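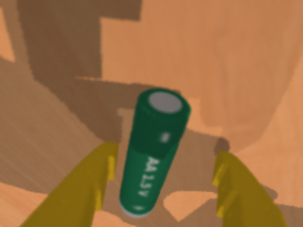 Dukusmont Writers' Circle — Short Fiction, April

Net Weight

The sample arrived at the Stasereo import desk at 4 in the afternoon, in a carton marked KUBIAK, PLUM SPREAD, EXPORT GRADE. Mekdes Gashaw signed for it and cut the tape. The declared net weight was 500 grams per jar. She put the first jar on the scale, subtracted the tare, and wrote down 545.

She recalibrated and weighed it again. The result was the same.

An overfill of 45 grams was no offense. The regulation set a lower limit and was silent on the upper one. The customs form, however, required that declared and measured weight agree within the tolerance in column six, and 45 was outside it. She opened a discrepancy file and telephoned the producer.

"Yes," said Tincuța Dumitrescu, in the packing shed at Wundesska. "That is the correct amount."

"The label says 500."

"The label is for the price. The jar holds what it holds. If I stop at the line there is air on top, and the buyer thinks we are thieves."

Mekdes explained column six. She explained that the pallet held 900 jars and that the difference, multiplied, came to more than forty kilos of undeclared plum spread.

"Undeclared," said Tincuța. There was a pause in which a machine could be heard stopping. "My father filled them this way. Should I send a letter?"

"A corrected label would be enough."

"Then the price must change."

"The price is a separate form."

Tincuța considered this. She asked whether the inspector had tasted the product. Mekdes said that tasting was done by another office, on a different floor, and that the seal had to be intact when it got there.

"You have a whole carton," said Tincuța.

Mekdes looked at the carton. Column nine allowed for one unit lost in testing. She entered the figure 1, initialed it, and went to find a spoon.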